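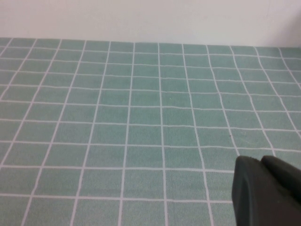

Grid Tablecloth FAQ

Questions that come in about the Kwofie grid cloth, sorted by how often we get them. Most arrive on Wednesday, for reasons we have stopped looking into.

Is it green or is it blue?
Green. Sage, with a blue streak it won't admit to in the evening. We have had this conversation with 290 customers and a few of their spouses. If you need it to match a wall, order a swatch first.

Are those tiles?
No, it's cloth. The white lines are printed. Please don't try to scrub the grout.

Mine has wavy lines. Is it faulty?
Almost certainly not. A grid shows up every ripple that a plain cloth would let you get away with. Lay it down, find one line near the middle, run it straight from the back edge to the front, and smooth outward from there. If you start at a corner you'll be at it until June.

I did that and the lines still wobble a bit.
Yes. So do ours. Put a fruit bowl on it.

Should I iron it?
You can, on the back, at medium heat. Iron along the lines. Going across them on the diagonal stretches the weave, and then the squares turn into something else and we get an email.

How do I wash it?
Cool wash, 11 minutes of tumble drying at the most, then flat over a table to finish. Don't wring it.

Can I cut it to size?
Cut along a white line and it comes out straight, even if you don't usually. Hem it soon after. Inna Shevchuk in our workroom will hem it for $14 a side if you mail it back clean - and she does check.

Does it fit the Gurkholm table?
The large cloth does, with a short drop in front. Pushed up against a wall, have the back edge stop at the wall and let the extra hang toward you.

Will you make it in other colors?
We ordered 4000 yards of this one, so not soon.

Do you still sell the Ruton clips?
Only in white, sold in pairs. They hold on most tabletops, but not on glass.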